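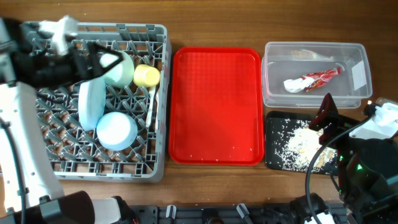
Progress report to the Skultudo Fund
Gramness Lunch Program, Cuneck
Clearing and washing-up project
January 2025

Where things stand

The clearing table is set up and in use. The order along the wooden tabletop, from left to right, is the grey dish rack, the red tray, the clear plastic container and the black tray. Cups, bowls and cutlery go in the rack. The red tray is for carrying. Wrappers go in the clear container and leftover rice goes on the black tray, where it is scraped up for the green bin.

Our application described the old arrangement, in which everything came back to the kitchen hatch in one stack and was sorted in the sink. Rice went down the drain with the rinse water and the drain blocked several times in the first term. The purpose of this grant was to move the sorting out of the kitchen and do it before anything reaches water.

The layout went through one change. At first we had the black tray nearest the rack and the red tray at the far end. Rice was being carried across the top of the rack and dropping in among the clean side of the dishes. We moved the black tray to the right-hand end at the end of September and have left it there.

What was bought

The grant paid for the racks, the coloured trays, the clear containers, a set of light tableware and a second pair of rubber scrapers. The racks are grey plastic crates with an open diagonal grid. They stand on the table without tipping and can be lifted by one person when full. We looked at wire racks as well, but they marked the tabletop in the first week and we returned them.

The tableware came from Uchida in one delivery. It is small, in pale colours, and it suits the portions we serve. The bowls come in two shapes, a shallow one and a round one. The shallow bowls go in on edge and the round ones sit flat. We had hoped to stand all of them on edge to save room, but the round bowls roll, and we have stopped trying.

The red trays are the ordinary cafeteria kind with rounded corners and a textured surface. The texture is good for carrying and less good for cleaning. Grains of rice stay behind near the edges after a tray has been tipped and need a wipe with a damp cloth. This has been added to the end-of-lunch list.

Two items on the original budget were not bought. The lidded bin for wrappers was dropped once we saw that people used an open clear container more readily, as they could see what belonged in it. The printed floor mat was dropped on cost.

Meals and breakages

The program serves 200 lunches a week during term. Rice is on the menu more often than anything else and is the main thing we clear. Pasta days are easier. On soup days the black tray is hardly used and we put a jug in its place.

We lost 8 bowls in the term before the project began and 2 in the term just finished. Both were dropped on the way to the hatch. No cups have been broken. A few spoons have gone missing, most likely into the food scraps, and we now check the black tray before it is emptied.

Washing-up time

We timed the washing-up on one lunch before the project started and again at the end of last term, with the same menu and the same number of people at the sink. The first took longer than the kitchen booking allowed and ran into the next user's time. The second was finished in 59 minutes, counting the wiping of the table and the trays. That puts us inside the booking. One timing on each side is thin evidence and we plan to repeat it on a pasta day and a soup day before the final report.

The drain has not blocked since the black tray came into use. We still fit the sink strainer.

What has been difficult

The rack fills from the front. People put the first cup down at the nearest edge and the next one beside it, so the back half stays empty while the front gets crowded. Small cups are the worst for this, as they fall on their sides and take up the room of two. We tried a strip of coloured tape to mark a cup row. It came off in the wash and left glue on the plastic. We would like to try clip-on dividers instead.

Spoons are the other difficulty. The grid openings are wide enough for a thin handle to slip through, and a spoon stood upright in the rack will sometimes work its way down to the tabletop. Leaning it between a cup and a bowl holds it well enough for the walk to the sink. A small cutlery cup in one corner would be better, and there is money left in the equipment line to cover it.

Wrappers are mostly going where they should. Snack wrappers spring open again after they have been crumpled, and the container looks full long before it is. We empty it partway through lunch and again at the end. Fruit stickers still turn up in the rice.

Table and room

The table has been moved away from the door and now stands along the side wall, with the rack at the end closest to the kitchen. The tabletop was oiled over the break. Water left standing under the racks had raised the grain in a few places, and we now lift each rack and dry beneath it after every lunch. A rubber mat would stop this but would also hide spilled rice, and we have decided to go without for the time being.

The hall's owners have agreed that the racks and trays can be stored on the shelf beside the kitchen hatch. This saves a trip to the basement at each end of the lunch.

Spending

Spending is within the approved budget. The equipment line is underspent by the cost of the bin and the mat. The cleaning supplies line is slightly over, on account of the extra cloths for the trays and the table oil. We ask for the Fund's agreement to use part of the equipment underspend for clip-on rack dividers and cutlery cups. Receipts are attached to the finance form.

Work for the next period

Fit dividers to one rack and use it beside an unchanged rack for a full month.
Add a cutlery cup to each rack.
Repeat the washing-up timing on two other menus.
Replace the worn scraper.
Write the clearing steps on a single card and fix it to the wall over the table.
Weigh the rice from the black tray after each lunch and pass the figures to the cook, who has asked for them in order to adjust quantities.

The final report will follow when the spring term ends.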